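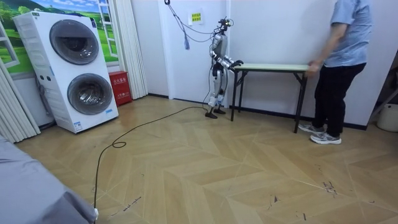
By Marlene Isent

In Praise of the Folding Table

I own one good table, the kind you save up for, and it has stood in the same spot since the day it came into the house. I love it. But if you made me choose, I'd keep the folding one!

I mean the plain sort, long and narrow with thin metal legs, the kind you find leaning in the back of every church basement and break room in Heywood. We treat them like the understudy. We throw a cloth over them at parties so that people won't see the legs, and the minute the last guest is gone they go back behind the water heater. I think we have this backwards, and that a table you can pick up and move is the most useful piece of furniture a home can have.

Think about what a fixed table asks of you. You go to it. The light is bad at four in the afternoon, and you sit there anyway. A folding table goes where the day is. Mine has been a desk under the window, a potting bench, a place to cut out curtains, and (for one very long July) the only kitchen counter we had. It has been set for 12 people with another one butted up against it, and the bump in the middle bothered no one but my gravy boat.
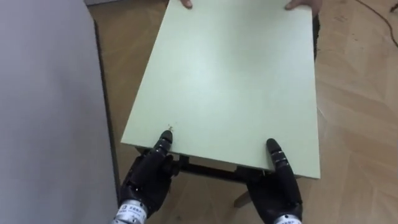
Color matters more than people admit. Most folding tables come in white or that sad speckled gray, as if an object you put away didn't deserve to be looked at. Give me a pale green top, mint or sage, with a smooth matte surface. It's kind to the eyes when you've been staring at papers all morning, and a little dark scratch or speck near the edge doesn't ruin it. On my glossy good table a mark like that would have me upset for a week. On a working top it's just part of the thing, and I've grown fond of all of mine.

Then there's the carrying, which I really do enjoy. A narrow table is a job for two, one at each end, and you learn a lot about how you get along. Somebody walks backward. Somebody calls out the doorframe. You take hold of the short edge, thumb on top and fingers curled underneath, and you agree on when to lift. My household can get ours from the hall closet to the back porch without a word now, and I'm prouder of that than I should be.
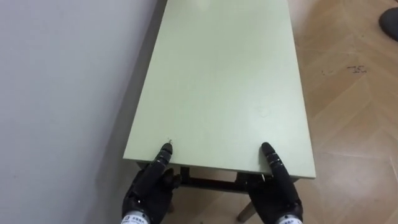 What to Look For

Check the legs before you fall in love with the top. Thin is fine, wobbly isn't. I want a crossbar under there, and I want to lean on one corner in the store with my whole weight, whoever may be watching. Buy it narrower than you think you need, too. A narrow table gets through doors and down hallways, and it'll stand against a wall without eating up the room.

And please, lift it when you move it. Dragging is how floors get hurt, especially the nice wooden ones, and it's hard on the leg joints besides.

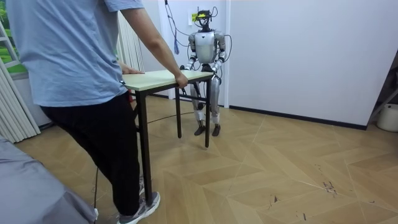 I'd also say don't fold it up so fast. Leave it out for a few days after the party and see what lands on it. Ours usually collects a jigsaw puzzle, the mail, and somebody's homework, and by the weekend we're all sitting there. The good table is ten steps away with a bowl of lemons on it.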